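Cleaning and Squaring an Aluminum Extrusion Bed Before Mounting a Fixture Plate

By Leena Partanen. Feb 23, 2018. Applies to beds built from T-slot profiles laid side by side and closed at the ends by a rail. 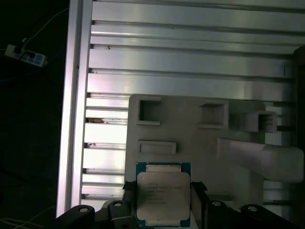

Before you start

The procedure takes 30 minutes on a bed that is already assembled. It covers cleaning the grooves, checking the profiles for level, and fastening a plastic plate with pockets so that it can be removed and put back in the same position. It does not cover cutting or joining the profiles.

You will need:

Vacuum cleaner with a narrow nozzle
Wooden skewer or plastic pick
Lint-free cloth
Isopropyl alcohol
Straightedge, longer than the bed is deep
Feeler gauges
Machinist's square
T-nuts and screws to match your slot size
Hex key or torque driver

Do not use steel wool or a wire brush on the flat faces. Anodized aluminum scratches easily and the fine particles end up in the slots.

Step 1. Clear the bed and the cables

Remove loose parts and tools. Route power cables off the bed and along the floor, clear of the rail. A cable pinched under a profile end will lift it enough to spoil the readings in Step 3. If a power strip sits on the floor next to the bed, move it or cover it before using alcohol or blowing out the slots.

Step 2. Clean the grooves

Run the pick along each groove from one end to the other, then follow with the vacuum. Work in one direction only. Debris tends to collect where the profiles butt against the end rail, so finish each pass there with the nozzle held against the slot opening.

Small specks matter more than they appear to. A brownish smudge in a groove is usually dried thread locker, old adhesive, or cutting oil mixed with dust. It will not stop a T-nut from going in, but it can stop one from turning fully into position, and the screw will then feel tight while the nut holds on one corner. Soften the deposit with a few drops of alcohol, wait 2 minutes, and scrape it out with the pick.

Wipe the flat faces last. Under a strong lamp the faces glare and the grooves go dark, so dirt in the slots is hard to see. Move the lamp low and to one side and look again.

Step 3. Check the faces for level

Lay the straightedge across the profiles at a right angle to the grooves. Try the feeler gauges under it at each profile. Repeat near both ends and in the middle.

A high profile is nearly always caused by the end joint. Loosen the fastener at the rail, press the profile down, and retighten. Check the neighbors again afterward – they often move with it.

Step 4. Check the end rail

Set the square against the rail with its blade along the edge of a profile. Check at three places along the rail. If the gap changes from one place to the next, the rail is not straight or one of the profiles is short. A short profile can be left alone provided it is held firmly and you do not use its end as a reference.

Step 5. Prepare the plate

Turn the plate over and look for anything that keeps it from sitting flat. On a printed plate this means stringing, a raised first-layer edge, or blobs around the screw holes. Remove them with a deburring tool. On a molded plate, check for flash along the outside edge.

Clean out the pockets as well. The bottom of a deep square pocket is in shadow under most lighting, so feel for debris with the pick. A part resting on a chip will sit tilted, and the error is easily blamed on the bed.

Step 6. Fasten the plate

1. Drop the T-nuts into the slots and slide them to their approximate positions.
2. Set the plate down and start all the screws by hand.
3. Square one long edge of the plate to the nearest groove.
4. Tighten in a diagonal pattern, in two passes.

Use washers under the screw heads. Plastic creeps under load, and a bare head will sink into it over time. Stop tightening when the washer no longer turns by hand, then add a quarter turn. Our Onstead plates cracked at the holes when we went further than that.

Step 7. Mark the position

Put a strip of tape on the bed along two adjacent edges of the plate and draw a line on it. Raimo Suominen prefers a small stop block bolted into the slot, which is slower to fit but survives cleaning.

Maintenance

Vacuum the grooves weekly. Repeat Steps 3 and 4 every 21 days if the plate is changed often, otherwise in March and again in the fall. Retighten plastic plates the day after first mounting.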